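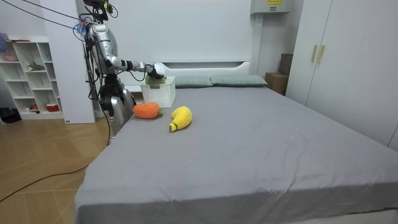
霧吹きで部屋の湿度が上がるというなら、上がったところを湿度計で見せてほしい、とジードルーナス・エグリーティスは言う。見せてもらったことは一度もないそうだ。葉が濡れるのは認めるし、埃が落ちるのも認める。だが「乾燥に弱い植物には毎日の葉水を」という一文を鉢の札に刷る前に、誰か一回でも測ったのか、というのが彼の言い分である。

第6章 葉水と室内の湿度

この章で学ぶこと
相対湿度と飽差の違い
霧吹き、水を張った受け皿、鉢の寄せ集めが空気に加える水の量
葉先が褐変したとき、湿度以外に疑うべきもの
湿度計の置き場所と読み方

前章では鉢土の水分を扱い、「週に一度」という水やりの決まりがどの鉢にも当てはまらないことを見た。本章の相手は空気中の水である。観葉植物の手引きを数冊開けば、冬の管理の項にはたいてい葉水が出てくる。朝晩二回と書く本もあれば、暖房を使う間は一日に何度でもと書く本もある。回数がこれほどばらつくのに、何のための回数なのかはほとんど説明されていない。説明があっても「湿度を保つため」の一行で終わる。

筆者たちは葉水をやめろと主張するつもりはない。葉水が何をして何をしないのかを、できる範囲で数字にしてみたいだけである。数字にしてみると、習慣として続ける理由の多くがかなり頼りなく見えてくる。

6.1 湿度という言葉のあいまいさ

園芸書で単に湿度と言えば相対湿度を指す。ある温度の空気が含みうる水蒸気の上限に対して、いま何パーセント含んでいるかという比である。上限のほうが温度とともに動くため、水蒸気の量が同じでも、暖めれば相対湿度は下がる。

冬の室内が乾くのはこの仕組みによる。気温5度、相対湿度50パーセントの外気は、1立方メートルあたり3.4グラムの水蒸気を含む。これを窓の隙間から取り入れて20度まで暖めると、含みうる上限は17.3グラムに増えるので、相対湿度は20パーセントまで落ちる。暖房が水を「奪った」わけではない。手引きによっては暖房の風が空気の水分を吸い取るかのように書いているが、水はどこにも行っていない。

植物の側から見て意味があるのは、むしろ飽差のほうである。飽差とは、その温度での飽和水蒸気圧と実際の水蒸気圧の差をいう。葉の内側はほぼ飽和しているから、葉温が気温に近ければ、飽差はそのまま葉から水が出ていく勢いの目安になる。20度で相対湿度30パーセントなら飽差は1.64キロパスカル、65パーセントなら0.82キロパスカルで、ちょうど半分になる。同じ65パーセントでも、26度の部屋では1.18キロパスカルまで大きくなる。湿度だけを書いて温度を書かない栽培指針は、条件の半分しか伝えていないことになる。

ところが市販の札や入門書で飽差を載せているものはまれである。「高湿度を好む」という表現にいたっては、何パーセント以上が高湿度なのかさえ決まっていない。原産地が熱帯雨林であることを理由に挙げる本は多い。けれども店頭に並ぶ株の大半は、温室で何世代も挿し木や組織培養を繰り返し、流通に耐えるものが残されてきた系統である。祖先の林床の気候が、目の前の鉢の要求とどこまで一致するかは別に確かめなければならない。

6.2 部屋の水を計算する

床面積10平方メートル、天井高2.4メートルの部屋を考える。容積は24立方メートルである。室温20度、相対湿度30パーセントのとき、空気中の水蒸気は全部で125グラムほどになる。これを65パーセントまで上げるには、あと145グラムの水を蒸発させればよい。湯呑み一杯に届かない量で、意外に少ないと感じる人もいるだろう。

そこで霧吹きの出番となるのだが、家庭用の霧吹きは一押しで0.8ミリリットル前後しか出ない。十回押して8グラム、それが一滴残らず室内で蒸発したとして、相対湿度の上昇は2パーセントに届かない。家庭用の湿度計の多くは誤差がプラスマイナス5パーセントあるから、この変化は誤差の中に埋もれてしまう。

しかも部屋は密閉されていない。二時間で空気がひととおり入れ替わる住宅であれば、毎時12立方メートルの乾いた外気が入ってくる。先ほどの外気の値を使うと、65パーセントを維持するために毎時94グラムの水を補い続ける計算になる。霧吹きなら一時間に百回を超える。それを夜中も続けるのでなければ、湿度を「保つ」とは言えまい。

もちろん、この計算には粗いところがある。壁紙や寝具や木の家具は水蒸気を吸ったり吐いたりするし、人が眠っていれば呼気と皮膚からも水が出る。寝室に置いた鉢が居間の鉢より元気だという話はときおり聞くが、それを湿度の差で説明する前に、室温の差と光の差を消しておく必要がある。居間のほうが暖房の時間が長く、飽差が大きいだけかもしれない。

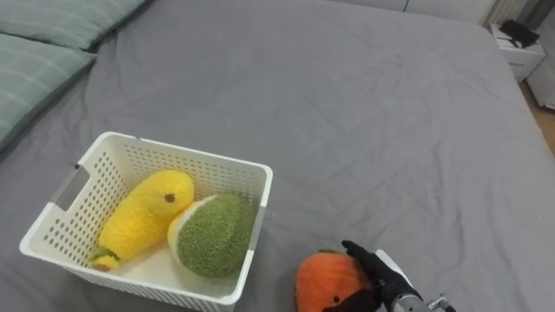

図6-1 寝台と白い籠

水を張った受け皿に小石を敷き、その上に鉢を載せる方法も古くから勧められている。直径20センチの皿の水面から蒸発する量は、室温や気流によるものの、一時間に数グラムがせいぜいである。上の部屋で必要な94グラムと比べれば、皿を一枚置いたところで部屋の湿度は動かない。支持者はここで「部屋全体ではなく、葉のまわりの湿度が上がる」と言い直す。もっともらしく聞こえるが、人が歩き、暖房の風が回る部屋では、皿の真上の湿った空気はすぐに散ってしまう。葉が皿の縁より外に張り出した株であれば、なおさら恩恵は薄い。

鉢を寄せて置く方法は、受け皿よりはいくらか見込みがある。葉が多ければ蒸散も多く、葉どうしが重なれば風も弱まるからである。とはいえ、その水の出どころは鉢土であり、寄せた株の数だけ水やりの手間が増えている。病害虫が移りやすくなることも、この方法を勧める本ではあまり目立つ場所に書かれていない。

6.3 ウィストホルムの鉢

計算だけでは納得しない読者のために、小さな試験をひとつ紹介する。ウィストホルムの栽培施設ルイクで、マルグス・ペーテルソンスが11月から続けたもので、材料は同じ親株から殖やしたカラテア48鉢である。鉢は四つの組に分けられた。一日一回の葉水、一日三回の葉水、小石と水の受け皿、そして何もしない組である。各鉢は毎週位置を入れ替え、株元への水やりは鉢の重さを量って決めた。

記録したのは、葉先が茶色くなった葉の割合である。週に一度、18週にわたって全鉢を見たので、測定値は864個になった。室温は20度に設定され、相対湿度は冬の間じゅう低いままだった。

結果は、葉水を信じてきた人には面白くないものである。一日一回の組と何もしない組では、褐変した葉の割合に見分けのつく差が出なかった。受け皿の組も同じであった。一日三回の組では割合がやや低かったものの、代わりに葉の付け根に水がたまり、斑点の出た株がいくつか混じった。どちらを良しとするかは、何を避けたいかによる。

葉水の直後、葉のそばに置いた湿度計はたしかに跳ね上がった。ただし30分後には、どの日の記録でも元の値に戻っている。一日三回吹いても、葉のまわりが湿っていた時間は合わせて一時間半にしかならない。残りの二十二時間半、葉は乾いた空気の中にある。「やらないよりはまし」という言い方がどれほどのことを指しているか、この比から考えてみるとよい。

この試験にも疑うべき点はある。第一に、誰がどの組の鉢かを知った状態で葉を見ている。褐変した葉と健全な葉の境は見る人の気分で動くから、組を伏せて判定するべきだった。ペーテルソンス自身もそれを認め、次の冬はやり方を改めると書いている。第二に、品種は一つしかない。葉の薄いシダや、根が空気にさらされる着生の植物に同じことが言えるかどうかは、この試験からはわからない。第三に、同じ週に同じ棚で測った値は互いに似るため、864という数を独立した証拠の数として受け取ってはならない。実質的には48鉢の話であり、棚の偏りを考えればもっと心もとない。

差が見つからなかったことと、差がないことも別である。一組12鉢で見つけられるのは、かなり大きな効果に限られる。もっとも、毎日手をかけるよう読者に求める以上、その程度には大きな効果があってほしいと筆者たちは思う。

6.4 葉先はなぜ茶色くなるか

葉先の褐変は、乾燥の証拠としてもっともよく持ち出される。持ち主は茶色い葉先を見て霧吹きを手に取る。だが同じ症状はほかの原因でも起こり、見た目だけで区別するのは難しい。

まず土の乾かしすぎと、その反対の過湿による根腐れがある。根が傷めば、土に水があっても葉先まで届かない。次に塩類の集積がある。肥料や硬い水に含まれる塩分は蒸散の流れに乗って葉の縁に集まり、そこで組織を傷める。鉢の縁や土の表面に白い粉が吹いていれば、湿度より先にこちらを疑うのが筋であろう。窓際の冷え、直射日光、通路で人の服に擦れることも原因になる。

葉水をした後に新しい葉がきれいに開いたという報告は、ほとんどの場合、何の証明にもなっていない。霧吹きを始める人は、たいてい同時に鉢を動かし、肥料を控え、水やりの間隔にも気を配るようになる。春が近づいて日が延びていることもある。しかも茶色くなった部分は緑に戻らないので、鋏で切り取れば見た目の成績はその日のうちに良くなる。

では葉水に用はないかというと、そうでもない。葉の表面の埃を洗い流す効果はあるし、ハダニの早い時期であれば、葉裏に強めに水を当てて数を減らせることがある。ただし、これらは細かい霧をふわりとかける作業とは別のものだ。埃なら湿らせた布で拭くほうが早く、ハダニなら浴室で葉裏まで流すほうが確かである。葉に白い跡が残る地域では、硬い水を毎日吹くことがそのまま汚れを増やす結果にもなる。

6.5 湿度計をどこに置くか

加湿器の広告には、運転開始後の湿度の曲線がよく載っている。プカルドの卓上型の説明書も例にもれず、曲線は見事に立ち上がっている。ところが湿度計をどこに置いたかが書かれていない。吹き出し口の近くならいくらでも高い値が出るので、置き場所のない曲線は読みようがない。

測るときは、湿度計を葉と同じ高さに、吹き出し口や窓から離して置く。日光が当たると本体が暖まり、相対湿度は低めに出る。鉢土のすぐ上に寝かせるのもよくない。土から上がる湿気を測ってしまうからである。値は一度きりで判断せず、朝と夜の二回、温度と一緒に書き留める。最低でも一週間分がたまるまでは、加湿器を買う理由にも買わない理由にもしないほうがよい。

使う前に、湿度計そのものも確かめておく。食塩を少量の水で湿らせ、粥のような状態にして小皿に盛り、湿度計と一緒に密閉できる容器へ入れる。食塩に器械が触れないように注意し、20度前後の場所で半日以上待つと、容器の中の空気は75パーセントに落ち着く。カドフの小型湿度計二台をこの方法で調べたところ、一台は78、もう一台は69を示した。同じ箱から出した二台である。この開きは、先ほど計算した霧吹き十回分の効果の何倍にもなる。

測った結果、暖房中の部屋が30パーセント前後まで下がっていて、なおかつ葉の薄い株を育てたいのであれば、手段は限られてくる。室温を下げれば飽差は小さくなり、費用もかからない。それが無理なら、蓋のある硝子の容器か小さな温室棚で空気の量そのものを減らす。部屋全体を加湿する場合は、冷えた窓や壁に結露が出ないかを見ておくこと。植物のために壁の裏に黴を生やしては割に合わない。

実習

一、自室の容積を求め、20度で相対湿度を30パーセントから65パーセントへ上げるのに必要な水の量を計算せよ。飽和水蒸気量は1立方メートルあたり17.3グラムとする。

二、手持ちの霧吹きを秤の上で二十回押し、一押しの水量を求めよ。一で得た水量は何押しに当たるか。

三、観葉植物の札か入門書から湿度に関する記述を三つ書き写し、それぞれについて、温度、測定の場所、比較の相手が示されているかどうかを調べよ。示されていないものは「不明」と書き、推測で埋めないこと。

四、同じ種類の鉢が二つ以上ある者は、一方にだけ葉水を四週間続け、新葉の状態を他の人に判定してもらえ。どちらの鉢かは判定が済むまで伏せておく。

次節では蒸散と気孔の開閉を扱う。飽差が大きくなると多くの植物は気孔を閉じるため、6.1で述べた「水が出ていく勢いの目安」という説明には、そこで修正が必要になる。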